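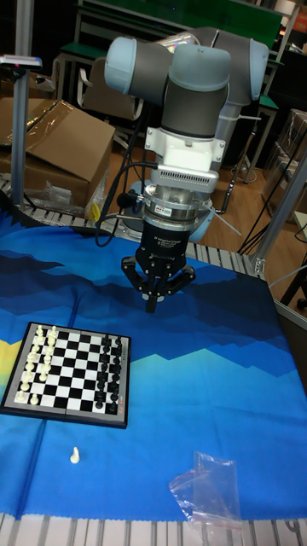
Teaching Systems / Demonstration Kits

Skisilar HT-2 Hand-Teaching Kit

The HT-2 records manipulation tasks shown by hand guiding or by remote control. It is supplied by Nastex for collaborative arms fitted with a wrist force-torque sensor and a three-finger adaptive gripper. Typical tasks involve small parts on a covered tabletop, such as chess pieces on a travel board.

In hand-guiding mode the operator holds the wrist and moves the arm through the task. In remote mode the arm follows the Flarkik handset, and contact force is returned to the operator's grip. The two modes can be mixed within one recording. Finger position is logged on the same clock as joint angles and wrench data.

Recordings are trimmed and replayed in Halvorsen Studio. Replay speed is limited to 25 percent until the path has been confirmed.

Specifications
Operating modes: hand guiding, remote
Sampling rate: 800 Hz
Force limit while teaching: adjustable, default set at installation
Maximum recording length: 300 s
Onboard storage: over 3255 recordings
Handset cable: 2 m

Included
Wrist bracket, adapter block, handset, enabling switch, interface cables, Studio license

Not included
Robot arm, gripper, force-torque sensor

Order no. HT2-3255
Page updated Feb 22, 2021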